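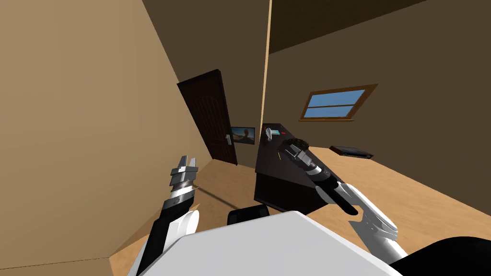
Wednesday, 9:40. Entry on the equipment budget for the September order.

The purpose of this entry is to record what we intend to purchase and in what order. The request stands at 2,887 for the quarter, to be divided between simulation seats and gripper spares. Thilini Patwary has asked that the spares be justified by task. For the grooming-item tasks, the simulated run has the right gripper holding the hairbrush by its handle over the dark counter, with the left gripper free. A long, thin handle of this kind is the case we should use when comparing finger sets. Two suppliers have quoted:

Fekete: 740 per set, delivery in 28 working days.
Stunetti: price on request. Second inquiry sent this morning.

Gonçalo Calado recommends one Fekete set now and a second after the Plumlow rooms have been run in full. I agree. The Mender license is to be renewed for eight seats. The quote for ten is withdrawn from the request.

Not yet settled: whether the physical counter is charged to this budget or to facilities. The simulated one can be resized at no cost, and I would prefer that its height be fixed before any furniture is ordered. G.C. to confirm the height with T.P.

Wrist service contract: deferred to next quarter. The old terms are in the blue binder, second shelf.

11:15. Stunetti replied. They require a drawing of the mounting plate before they will quote. Drawing requested from G.C.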